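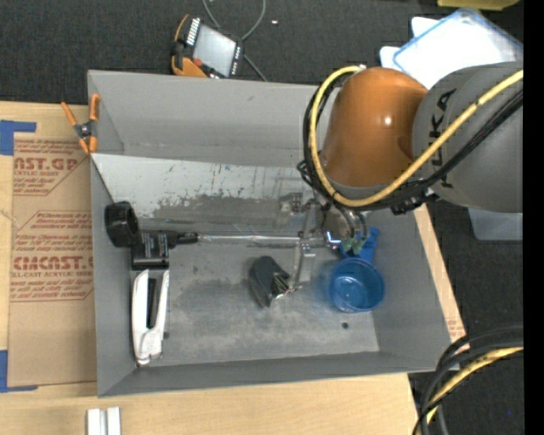 I finally made it to the Longo open day in Skidthorpe on Friday, and I'm so glad I took the afternoon off! I've read plenty about bin picking, but reading doesn't prepare you for standing a few feet from a big KUKA arm with its gripper down in a gray bin, a blue cup on one side of it and a stapler-looking thing over by the wall. The bin itself was scuffed to bits, which made me like the place right away. People clearly use this stuff.

Our guide was Loïc Delorme, who works on the picking software (they call it Trundik) and talks even faster than I do. He told us the system had logged 1,274 picks since the start of May, and that see-through items still give him the most grief. I asked why, and got a wonderful ten-minute answer about reflections and depth sensing. I followed maybe half of it.

There were 22 of us in the group, mostly students, plus a retired machinist from Elladport who asked better questions than anyone. He wanted to know how often the hoses get replaced. Loïc laughed and said "more often than I'd like."

My one gripe is that the second demo got squeezed into the last few minutes before closing, so I want to go back for a longer look. They're planning another open day in the fall, and I've already put my name on the list.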